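Nastus Gripper Kit: Frequently Asked Questions
Last updated 11/11/18

What is in the box?
The kit comes with the two-finger gripper, the wrist camera, one sensor glove, a mounting plate, four screws and the cables. The robot arm is sold separately.

Which arms does it fit?
The standard plate fits the Astden bench arm and both sizes of the Wevberg arm. If you have something else, send us the bolt pattern on your wrist flange before you order. We can usually cut a plate to match, and that adds 19 days to delivery.

How wide does it open?
80 mm with the standard fingers. The long fingers open to the same width but reach 46 mm farther.

Can it pick up clear or shiny things?
Yes, with some setup. Clear plastic and glass bend the light, and the camera can mistake a reflection for an edge. Turn the exposure down first, then move any lamp that points straight at the table. If the object still confuses the camera, switch to glove mode and guide the grip by hand.

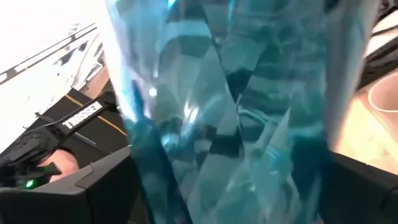

Wrist camera view: gripper fingers on either side of a translucent blue object, gloved hand at left.

Will it crush soft items?
It can if the force is set too high. New units ship at the lowest setting. Go up one step at a time and test on something you don't mind losing. The force setting is saved when you power off.

Do I have to wear the glove?
No. The glove is for teaching a grip or taking over during a job. Saved grips run without it. It comes in medium and large, and either size can be worn on the left or right hand.

How many grips can I save?
1000 on the controller. Past that you will need to move some to a computer. Export is under Settings, then Storage.

The camera picture is blurry. What should I check?
Wipe the lens with a dry cloth. If only moving things look blurry, slow the arm down or add more light. If everything looks blurry, the lens ring may have turned in shipping. Loosen the small set screw, turn the ring until the fingertips are sharp, and tighten it again.

Can I wash the fingers?
Take them off first. Warm water and dish soap are fine. Do not put them in a dishwasher.

Where do I send a unit for repair?
Repairs are handled by Watkins. Fill out the return form first and put the printed number on the outside of the box. Please leave the mounting plate on your arm.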